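4.3 Setting the fisheye mask and checking a recorded clip

Floklow Replay will not pass wrist-camera footage to the pose tracker until a mask has been saved for that camera. Do this once per gripper, and again after a lens has been removed or refitted.

Before you start: finish the lens calibration in 4.2. The camera must show as Ready in the device list.

1. Open Replay and choose Tools, then Mask Editor.
2. Select the gripper from the list on the left. If two grippers share a name, rename one before going on.
3. Load any clip with at least 29 frames. Shorter clips are rejected.
4. Drag the ring until it meets the edge of the round picture. Everything outside the ring is ignored by the tracker.
5. Press Save Mask. The file goes in the same folder as the calibration.

Note: Do not crop the clip to a square in another program first. The calibration depends on the original picture size, and cropping shifts the center.

Caution: Saving a new mask overwrites the old one. There is no undo.

6. Open the Tracker tab and set Max Features to 2,000. Lower values run faster but lose track on plain surfaces.
7. Turn on Ignore Operator. Hands, sleeves and clothing move separately from the room and should not be used as tracking points.
8. Press Run and step through the result.

Check the points frame by frame. A large, smooth, pale object gives the tracker little to hold on to. Printed packaging, lattice panels and ceiling lights are better. If a frame has fewer points than the warning limit, it is marked amber in the timeline.
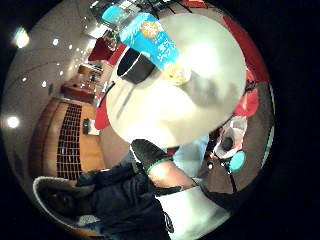 Mamska, February

Sample frame checked by Hemant Nishad. The white object in the center is a weak area, so expect most useful points on the blue package, the dark grid on the wooden cabinet and the ceiling downlights. The gloved hand and the navy jacket belong in the operator layer. The black corners fall outside the ring.

9. If points still land on a glove or sleeve, paint over them with the Operator brush and run again.
10. Press Accept. The clip moves to the Planning queue (see 4.4).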